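Premari Fund
Community Grants Program
Second Progress Report: Wornik After-School Reading Rooms

Dear friends at Premari,

It is a pleasure to be writing to you again, and I hope you will forgive me if this runs a little longer than the form suggests. The form has four boxes and I have never been good at boxes. I have kept your headings wherever I could and put the rest where it seemed to belong.

Where we are

When I wrote to you last we had one reading room open, in the old branch library in Wornik, and a set of keys to a second building in Barasa with no working heat. Both rooms are open now! Barasa started taking children in January, two weeks later than we promised you, and the delay was entirely down to the boiler, which needed a part that had to be ordered twice (the first one was for a different model, and we only found that out with the old one already in pieces on the floor). The repair was paid for out of the building line and did not touch the book money.

Enrollment across the two rooms stands at 158 children, most of them between second and fifth grade. We had hoped to reach that number by summer, so we are very pleased, although I should say that being enrolled and turning up are two different things, especially in the weeks after a school break. Wornik is steady. Barasa is up and down, and we think the bus is to blame. The last one back toward Mokow leaves at 5:40, and our session ends at 5:45, so families out that way have been collecting children early or skipping altogether. From April we will start and finish 20 minutes earlier in Barasa. The school has kindly agreed to let the children walk over straight from the last bell.

Reading

The children have borrowed 1,718 books since the start of the grant year. I keep going back to look at that figure, because in our proposal we were nervous about letting books go home at all. Some have come back with jam on them and a handful have not come back yet, but the shelves are holding up far better than we feared, and we have decided against charging for late returns. A child who owes us money is a child who stops coming.

What they borrow has surprised us a little. We bought heavily in chapter books and they do go out, but the real traffic is in animal facts, joke books and anything with maps. Comics are read to pieces. We would like to shift part of next term's book budget in that direction, and I have marked the change on the spending sheet for your approval. The older children have also asked for cookbooks, which I confess we had not thought of at all.

Reading aloud takes up the last part of every session, and it has become the piece that parents mention most when they come to the door. One mother told us her son now insists on reading to the dog, who is apparently a patient listener. We have begun lending picture books in pairs so that a child can read one to a younger brother or sister and keep the other for themselves.

Snacks and supplies

You asked in your last letter how the snack money was being used, and whether it was enough. It is enough, though only just. Children who come straight from school are hungry, and a hungry eight-year-old does not want to hear about chapter three. We offer fruit when it is cheap and snack bars when it isn't, and we keep a written list of allergies in each room. Pencils, tape and book covers come out of the same line, and we are spending slightly more on mending than planned, for the happy reason that the books are being used.
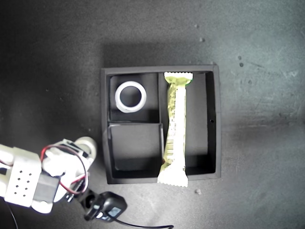
Spending

We are within budget on every line except printing, where we are over by $500. This was the second run of enrollment forms, which we needed in larger type after several grandparents told us, very politely, that they could not read the first. We would like to cover it from the travel line, as the training day we had set aside money for was held in our own building in the end. The full sheet is attached with receipts in month order.

What has been hard

Quiet is hard. The Barasa room is one large space with a tile floor, and every dropped chair sounds like a collapse. We have put down a secondhand rug and hung some curtains, and it is better, but a child who really wants to be alone with a book still has nowhere to go. A low bookcase across the back corner might do it, and we are asking around for one.

Until the summer

We will begin the spring reading check-ins once the new Barasa hours have settled, and the results will be in our next report. The Mokow families have asked whether we might run a small book box at their end of the bus line, and we would love to talk that over with you before we promise them anything. The rooms are open every school day until 5:45 in Wornik, and you would be very welcome at either one.

With warm thanks from all of us,

The Wornik Reading Rooms team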